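Kamala Thevar
Saturday job thread, for anyone who likes hearing about other people's tidying. I've put it off since October and I'm going to write it down as I go so I can't wander off and do something more fun.

The job is the grey drawer cabinet. Those of you who've been following me since the Braldale house will remember it - three drawers, boxy as anything, weighs about as much as a small cow. I paid 40 dollars for it when an office in Vendthorpe was closing down, and my brother still brings up what it did to his back.

It's meant to be where I sort my sewing patterns. In practice the top of it is where everyone puts down whatever they've just finished, and then walks away feeling they've tidied up. I've done it myself, so I'm not pointing fingers (I'm pointing them a little bit). 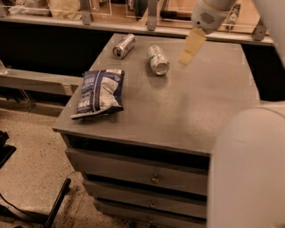
Two cans and a chip-bag sort of rubbish situation, before any patterns get near it.

I do want to say, in fairness to my household, that this is a good day. Two cans and a snack bag is nothing. At Christmas you couldn't have told me what colour the top was, and I'd have had to take your word for it that there was a cabinet under there at all.

Cans first. They go in the bag for the container refund, which lives behind the back door and which my nephew Shetty (it's his surname, but he's been called that since grade two and he answers to nothing else) takes down to the depot when it's full. He gets to keep the money. Last time he came home with 11 dollars and a meat pie, very pleased with himself.

Do give your cans a little shake over the sink before they go in the bag, by the way. There's always a mouthful left in the bottom of one of them, and I've mopped that hallway more times than I'd care to tell you. A quick rinse if you've got ants. We've got ants.

The snack bag goes in the ordinary bin. I used to save them because somebody at craft group was going to weave them into purses, and I had a whole shoebox flattened out and ready before I learned she'd moved on to macrame. I still feel a pang every time I throw one out.

Somebody asked what I use on the top, as it does mark. Warm water, one drop of dishwashing liquid, and an old flannel wrung out until it's hardly damp. Go with the length of it, then dry it straight off with a tea towel. It won't shift the scuffs, but those came with it and I've grown fond of them.

Please don't use the scrubby side of the sponge! I did that on a filing cabinet years ago and left a cloudy patch you could see from the street.
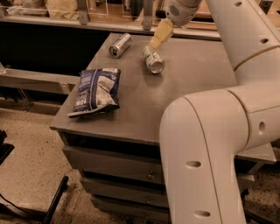
And you want to do the dusting before the wet cloth, which I know sounds obvious, but I've got it backwards often enough and all you end up with is grey streaks and a bad mood. A dry paintbrush is lovely along the edges if you have an old one going spare.

Now the drawers, which are the real job. Top one is patterns I'm using or have promised to use for someone. Middle one is patterns I like to look at. Bottom one is interfacing, elastic, and a Jirnormont zip tin that belonged to my aunt, with 81 zips in it according to the label on the lid. I have never checked and I'm not starting today.

A question from Vendthorpe about whether I keep the patterns in their paper envelopes. I do, but the torn ones get a big zip-lock bag with the front of the envelope slipped in facing out, so I can still see the picture. The pieces never fold back down to the size they came, so the extra room is a mercy.

I am also allowing myself one small tray on the top of the cabinet, for pins and the good scissors. I've been told a tray only invites more clutter, and that may well be so, but I've decided to live dangerously.

Stopping for a cup of tea. If you've got a spot like this at your place, the one flat surface that everybody's rubbish finds its way to, do tell me where it is - I'd feel so much better. Middle drawer after lunch, and I'll post the patterns I'm giving away once I've had a proper sort through. Braldale people get first pick as it saves me the postage.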